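**Robot demonstration** (also *teaching by demonstration*, *programming by demonstration* or, among people who do a lot of it, just *demos*) is the practice of showing a robot a task by hand or by remote control and letting it learn from the recording. A person moves the robot through the job, the movements are saved together with whatever the robot's cameras saw, and a learning program later works out how to produce similar movements by itself. It is one of the most inviting corners of robotics. Somebody who has never written a line of code can sit down and, after a little practice, teach a machine to put a cup on a saucer.

## Teaching by hand

The oldest form is hand guiding, also called *kinesthetic teaching* or *lead-through*. The teacher takes hold of the arm and moves it. The motors are set to go limp, or to hold up the arm's own weight and nothing more, and sensors in the joints record every angle along the way. Paint-spraying robots were taught like this decades ago, with a skilled painter steering the arm through the strokes.

Hand guiding gives the teacher a wonderful feel for what the arm can and can't reach. Its main weakness is that the teacher's own hands and sleeves keep getting into the camera views. A program trained on those pictures may come to expect a person to be there. Guiding two arms at once is also hard work for one person, particularly when both grippers have to close at the right moment.

## Teaching by remote control

In remote control, or *teleoperation*, the teacher stays clear of the robot and works it through some other device. Common choices are:

- **Leader arms.** A second, lighter arm, often the same shape as the robot, is moved by hand, and the robot copies it joint for joint.
- **Handheld controllers**, of the sort sold with virtual reality headsets, tracked in space so that the gripper follows the hand.
- **Gloves and hand tracking**, used mostly with robot hands that have several fingers.
- **A space mouse or gamepad**, cheap and easy to find, though slow for anything delicate.

Leader arms are a favorite for tabletop work. Most people get the idea within minutes, and there is a real thrill the first time the far gripper closes on something the moment your own fingers do! What is usually missing is touch. Many setups send no force back to the teacher, who has to judge by eye how hard the robot is pressing.

## The work area

A typical station for two-armed tasks is a table inside a metal frame, with an arm on each side and several cameras. One camera looks down over the whole table. Others ride on the wrists, close behind the fingers, where they catch the last few inches of a grasp that the overhead view tends to lose behind the gripper.

The two kinds of view are very different to look at. From overhead the arms and the table can be read at a glance, while a wrist view is filled by its own fingers and swings toward the rest of the room whenever the arm tips up.

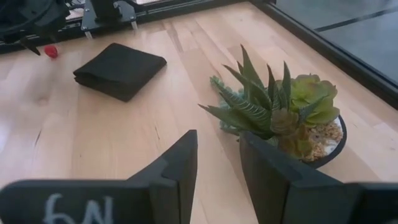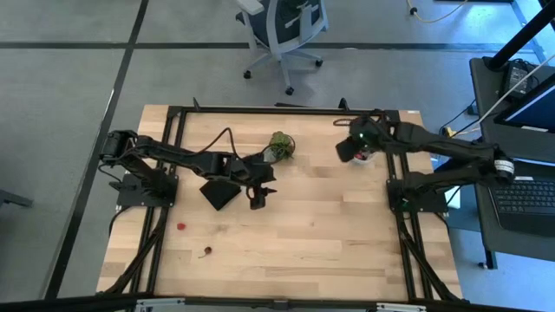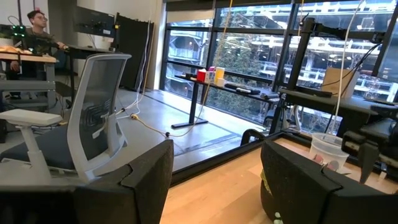 *Odalys Brannick*

## Objects

The things on the table matter as much as the arms. Small household items and toy food are popular, being easy to replace and pleasantly varied in shape. The first picture has a folded cloth and a potted succulent with pebbles around it; in the second, one gripper is down at a small white cup, and a little red object like a strawberry lies on the wood. In the third there is a clear plastic cup close to the fingers.

Each sort of object asks something different of the teacher. Cloth has no fixed shape, so it never sits quite the same way twice. Clear plastic is a classic headache for depth cameras, which tend to see straight through it. Plants have thin parts at odd angles, and soft round items roll.

## Recording a demonstration

One complete run through a task is called an *episode*. It starts with the objects set out and the arms in a resting position and ends when the job is done or the teacher gives up. Joint positions, gripper openings and camera pictures are saved many times a second, each with a time stamp.

Between episodes the table is *reset*. Objects go back, usually to slightly different spots, and this small chore has a large effect on the result. If a cup always stands in the same place, the robot may learn the place and pay little attention to the cup. Good sets of demonstrations therefore vary where things stand, how they are turned and sometimes the lighting too.

The Kedham tabletop set is a fair picture of a project of modest size. It holds 2313 episodes recorded over 122 sessions, all of them on two-armed stations. Its teachers followed the Gunimgate labeling rules, under which a dropped object is marked and kept if the teacher picks it up again, and the episode is thrown out only if the object leaves the table.

## What makes a good teacher

Smooth, unhurried movement helps more than speed. Long pauses are a nuisance: a program that has seen the arm stand still above a cup many times may learn to stand still there as well. Teachers are often asked to settle on one way of doing a task before recording begins, such as always steadying a container with one gripper before reaching into it with the other.

Recoveries are precious. A missed grasp followed by a calm second try shows the robot how to get out of trouble, something a spotless run can't do. At Stougaard, where new teachers practice on cups and cloths, deliberate near misses are part of the training.

## From recordings to behavior

The simplest way to use the recordings is *behavior cloning*, in which the program learns to match what it sees to what the teacher did next. Small errors can add up, carrying the arm into positions no demonstration ever covered. One remedy is to let the robot try while a person stands by to take over, and to add those corrections to the training set. Another is to predict a short stretch of movement at a time, in place of a single step.

## See also

- Wummont leader arm
- Imitation learning
- Wrist camera
- Two-armed manipulation

*Last revised 10 June 2023*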